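Water at work: an interview on the Trinell workplace review
2023-10-19

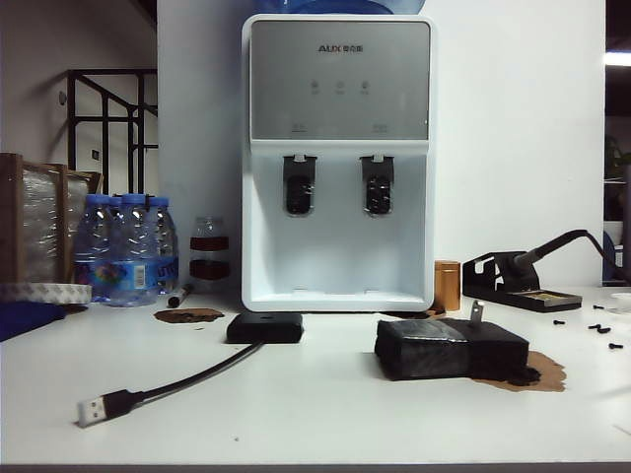

Heiðrún Hafþórsson believes that most employers think about drinking water only when it runs out. The review of staff facilities at Trinell covered 135 workplaces and is to be published in November.

The questions put to staff were plain ones: how far they walk for a drink, and whether they feel free to leave their desk. "We asked about distance first," Hafþórsson said. "In one building, people on the upper floors had to go down 2 flights of stairs. Many of them simply waited until lunch."

Replies came from about 700 employees. Those on fixed breaks, mainly in call handling and packing, were the least content. "They did not ask for anything costly -- they asked for permission to get up," Hafþórsson said.

The review makes 8 recommendations, among them a named contact on each site and a written cleaning record. Cheema, which manages several of the buildings, has accepted all but one. Talks on the last, concerning access at night, continue.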